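Gallery: The Breakfast Faults

Posted Apr 28, 2018 by Marta Derkach

The Plumedow kitchen simulator runs our arm through breakfast all night so that the real one can be trusted with it later. Run 174 is the one everybody at Dovness asks about. The left lever was meant to go down. The arm reported success and drove on into the counter.

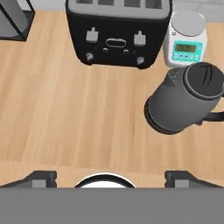 1. The counter, from the wrist view
Toaster, scale, and a kettle lying on its side. The stock toaster model has two levers, and our config file swore there was one. The planner split the difference and pushed at the space between them, with great confidence.

2. The fault log
No picture, as the log is 1264 lines of the same sentence: "contact force within limits." The limit had been typed in the wrong units by someone at Ostetti, or by me. We have agreed to say Ostetti.

3. What changed
The force limit is now 18 newtons and the arm stops when it passes that. Lever positions come from the model file. Beltrán wants a second check before any run on hardware, and Beltrán will get one.

Next gallery in November: the drawer.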